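Rainwater tank testing returns to Flarkbridge for a second winter

28 June 2023

If you live out past the end of the town main, you already know that the tank is a member of the family. It gets talked about over breakfast, it gets worried over in a dry spell, and it gets forgotten entirely the minute there's a decent fall of rain. So it is good to hear that the free tank water testing scheme, which had such a warm welcome in Flarkbridge and Drundton last year, is back again and running for the next two months.

Last winter 103 households brought in a sample. This time 263 have put their names down already, and the list is still open, so the organisers have had to find a bit more bench space and quite a lot more labels.

Gudrun Sæther, who coordinates the scheme for the district, said she had expected interest to drop away after the first year.

"I thought everyone who was curious would have had their turn," she said. "But people went home and told the neighbours, and then the neighbours rang me, usually at dinner time. I don't mind a bit. I'd much sooner have the call than have someone drinking from a tank that hasn't been looked at since it went in."

The basic test covers acidity, cloudiness and hardness, and households who want it can also ask to have their sample sent away for a bacteria check. That part takes longer and needs a sterile bottle, so please don't turn up with an old jam jar for it, however well you have rinsed it. The bottles can be picked up from the front counter at Haddad Hardware in Flarkbridge or from the Drundton library, and there's a one-page sheet of instructions with each one.

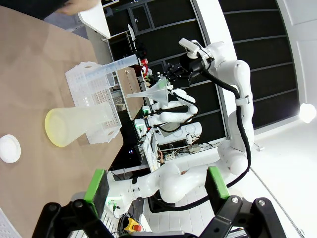
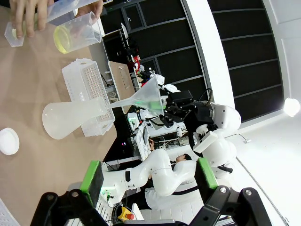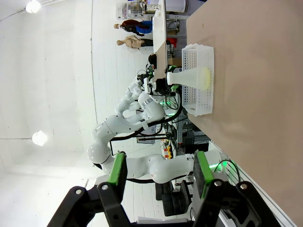 Results from the basic test are handed over on a card, with a phone number on the back for anyone who would like to talk them through. Last year's cards were a mixed bag. Most tanks came up well, but a good many were on the acidic side, and this can be hard on copper pipes and leave those blue-green stains around the plughole that no amount of scrubbing seems to shift for long.

Kamlesh Bansal has been on a tank at his place on Nalier Road for most of his married life, and he was one of the first through the door last winter. His water was a little cloudy, and the culprit was a first-flush diverter that had been full of leaves for longer than he cared to say.

"My wife had been telling me to clean it," he said. "I had been telling her the water tasted fine. The card settled that one, and not in my favour. Now I do it every time the seasons change, and I do the gutters while the ladder's out."

He has since talked most of his road into joining, and even offered to drop in bottles for a couple of older residents who would rather not make the trip into town.

For those wondering what they can do before their sample is due, Ms Sæther's advice is plain enough. Clear the gutters, check that the mesh over the inlet hasn't come adrift, and have a look for overhanging branches, especially where possums have been using them as a road. If you have had work done on the roof lately, mention it when you book. The same goes for anyone who has been running a wood heater hard through these cold nights, as the ash does find its way down with the rain.

She would also like people to take their sample from the tap they drink from — the kitchen, for most of us — and to let it run for a minute before filling the bottle. Keep it somewhere cool and bring it in the same day if you can. Samples are taken in the mornings only, and the side entrance is easier if you have trouble with steps.

There is talk of a smaller summer round in December, when tanks are low and whatever has settled on the bottom tends to get stirred up. That will depend on money, and on whether the hall can be had before the Christmas bookings start, but Ms Sæther is hopeful, and anyone who would like to see it happen is welcome to tell her so.

Bookings for the winter round can be made at the Drundton library desk or at Haddad Hardware during normal opening hours. There is no charge for the basic test.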